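Risholm Air Ferries

Risholm Air Ferries was a short-haul airline that carried passengers, mail and a surprising quantity of cheese between the island of Risholm and the mainland harbor at Plimau. It flew for most of its life with two aircraft, one of which was usually being repaired. The company is remembered mainly for the brevity of its only profitable route, which took less time to fly than to board, and for a baggage policy that was rewritten more often than the timetable.

Background

Before the air service, the only public way to reach Risholm was the Mallo ferry, which ran when the tide allowed and when the crew agreed with the tide. The crossing took most of a morning. Islanders with a dental appointment on the mainland commonly planned for an overnight stay, and the Plimau hotels set their prices with this in mind.

The idea of an air link had been raised several times and dropped each time on grounds of cost. It was taken up again by Elmarie Jacobs, a former crop-dusting pilot who had retired to the island for the quiet and found she did not care for it. Jacobs leased a grass field from a sheep farmer under terms that gave the sheep right of way. The clause was never removed, and pilots were expected to make a low pass over the field before landing to persuade its other tenants to leave.

Aircraft

The company's first airplane was a high-wing, twin-engine Mathias with room for eight passengers, or nine if the ninth was willing to sit beside the pilot and touch nothing. It had spent its earlier career hauling survey crews and arrived with a strong smell of boots. The second, bought when the first proved popular, was another Mathias of the same model, stripped for spares so often that mechanics referred to it as the catalog.

Both were well suited to the work. The Mathias could leave the ground in 900 feet with a full load, and the Risholm field offered 913. The difference was the subject of a long correspondence between the company and the aviation inspectors, who wished to know what happened on a wet day. Jacobs replied that on a wet day the airplane carried fewer people. This became formal policy, and passengers were weighed with their bags on a livestock scale behind the ticket hut. The scale was accurate but had been built for animals with more patience, and it took a while to settle.

Operations

Scheduled flights began in February, a month chosen by the accountant and regretted by everyone else. Fog closed the field for much of the first two weeks. When the weather lifted, demand was heavy, and the airline found itself with a waiting list made up largely of people who had wanted to go somewhere a fortnight earlier.

The flight between Risholm and Plimau took nine minutes in still air. With a strong tailwind it took seven, and the approach checklist had to be started during the climb. Branwen Bevan, the second pilot hired and the one who stayed longest, wrote in her memoir, Nine Minutes, that she had never once finished a sentence to the passengers over the cabin speaker. She eventually limited her announcements to the word "hello."

Freight paid better than people. Mail went out on the first flight of the day, and soft cheese from the island's two dairies went out on the second, an arrangement reached after a summer in which both went together and the post office complained. Live lobsters were accepted in sealed boxes only. The wording of this rule suggests that it was not always so.

In-flight service

The airline offered in-flight catering for one season. It was the work of Anika Dvorak, the commercial manager, who had joined from a larger carrier and felt that passengers expected something. A tray of sandwiches was cut at the ticket hut each morning and handed back through the cabin from the front row. On a nine-minute flight, the tray reached the rear seats at the point where passengers were being told to brace their belongings for landing.

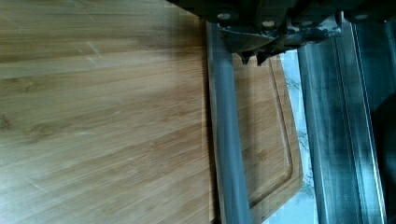

Dvorak moved the service to the ground the following year, and the sandwiches were sold from the hut window before departure. Sales rose sharply — partly on the strength of delays — and by the end of the decade the hut was earning more per square foot than either airplane. Several later accounts describe Risholm Air Ferries as a lunch counter with a flying department. Jacobs disliked the phrase but kept the lunch counter.

Decline and closure

The opening of a fast catamaran service cut the sea crossing to forty minutes and did so without weighing anyone. Passenger numbers fell, and the spare parts available from the second Mathias had by then been reduced to a door and some seat fabric. Morfudd Trevor, who bought the company from Jacobs on the latter's second retirement, tried sightseeing flights, then parachuting, then a combination of the two that the insurers declined to discuss.

The last scheduled service left Plimau on Sunday, March 12, 2017, with a full cabin of former staff and regular customers. It was flown by Bevan and arrived four minutes late, having circled the field twice for the sheep. The flight number was 248, as it had been for every departure in that direction since the beginning, the company never having seen a reason to print another.

Legacy

The surviving aircraft stands outside the Plimau Harbor Museum, where it may be boarded on weekends. Beca Rowlands, the museum's curator, had the interior restored from photographs, including the handwritten notice asking the front passenger to keep both feet off the pedals. The livestock scale is displayed beside it in working order and is by some distance the more popular exhibit with school groups.

The field on Risholm has gone back to grazing. The ticket hut is still open from spring to fall and still sells sandwiches.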